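CHAPTER 7
Automation and the Working Day

After studying this chapter, the reader should be able to describe how tasks are divided between people and machines, explain why job descriptions change when a machine is introduced, and set out the duties of an employer before such a change is made.

7.1 The task and the job

A job is made up of many tasks. When an employer announces that a job is to be automated, it is usually one or two of those tasks that are meant, and the others remain with the staff. The case followed in this chapter is that of Mometti, a firm which cleans and folds work clothing under contract and which employs 193 people. In June the firm began to plan the automation of its folding tables. Washing and drying had been done by machine for decades; folding had always been done by hand.
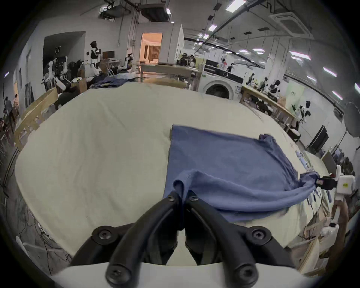 Photograph: Mallanum / Raveris Textile Care Programme

Cloth is hard for a machine to handle. A box keeps its shape when it is lifted, but a shirt does not. A blue knit garment taken up between the tips of a gripper gathers into a twisted ridge, and the rest of the fabric shifts with it. A person who folds for a living corrects for this without thinking. For a machine, each correction must first be shown by someone who knows the work.

It was at this point that the staff at Mometti saw their duties change. Marites Aquino, a senior folder, was moved for part of each week to demonstrating folds with hand-held grippers. The post carried no new title and, at first, no new rate of pay. Georges Khasawneh, who represented the folding staff, argued that teaching a skill was a separate task from using it and should be graded as such. The firm agreed to a review after 900 hours of demonstration had been recorded.

Section 7.2 examines the terms of that review. Section 7.3 compares them with the agreement reached at Mercado, where staff were consulted before any equipment was ordered – a difference that affected both the pace of the change and the number of people who chose to stay.

Key terms: task, job grade, demonstration, consultation, redeployment.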